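Leave the Table Bare

By Kendra Grewal

Most advice on shared worktables is about storage. Buy trays, buy dividers, label the shelves. I have spent enough hours at shared tables to think the advice starts at the wrong end. The best thing you can put on a worktable is nothing, and it should go back to nothing when you are done.

A light wood-grain top helps. Small dark things show up on it right away, and so do crumbs and pen marks. People complain that pale tables look dirty. They look dirty when they are dirty, and then someone wipes them.

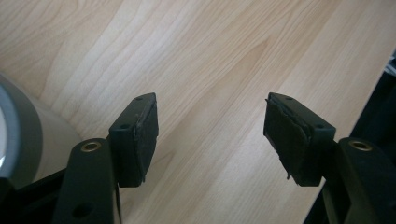 One bin, and keep it empty

I would allow one exception, a plain bin near the edge. Gray plastic is fine. It should have a handle slot so it can be carried off with one hand, and it should be empty when work starts. A bin that is already half full is just a smaller messy table.

Kamran Arabzadeh, who shares a table with me, wants 2 bins, one for parts and one for trash. We tried it for most of November. Both filled up with the same mix of cable ties and receipts, and we went back to one.

Cables are the harder problem. They need slack, and slack takes up space your hands want.

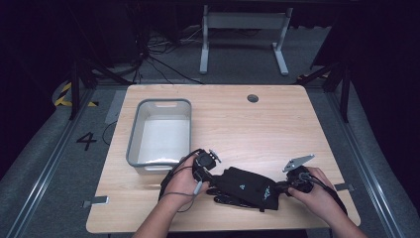
A grommet hole at the back of the table is good for cords that stay put, such as a lamp's. It does little for anything you pick up and turn over. For those I let the cable run off the front edge and keep the floor clear.

A tidy table takes me 2 minutes at the end of the day. I don't think that is too much to ask of anyone who wants to use it in the morning.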